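Overtime when rooms run over - Trullside staff board

viera_h
Trullside pays us for 30 hours a week, but I was there 39 last week. The office says the extra is "training" and unpaid. Is that legal?

w_magsi
No. If they tell you to be there, it's work time. Write down your hours every day and keep a copy at home.

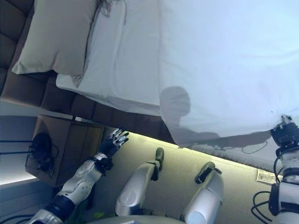 White sheet, grey-beige pillow, brown headboard

essam40
Disagree in part. Under 40 hours you get your normal rate for those nine hours, not time and a half. Still owed though.

w_magsi
Right, I never said time and a half.

R. Gatchalian
Malik did the same to us in September. I filed a wage claim and got 300 dollars back. Ask for it in writing first - they may just pay.

viera_h
Thanks. Letter goes in tomorrow.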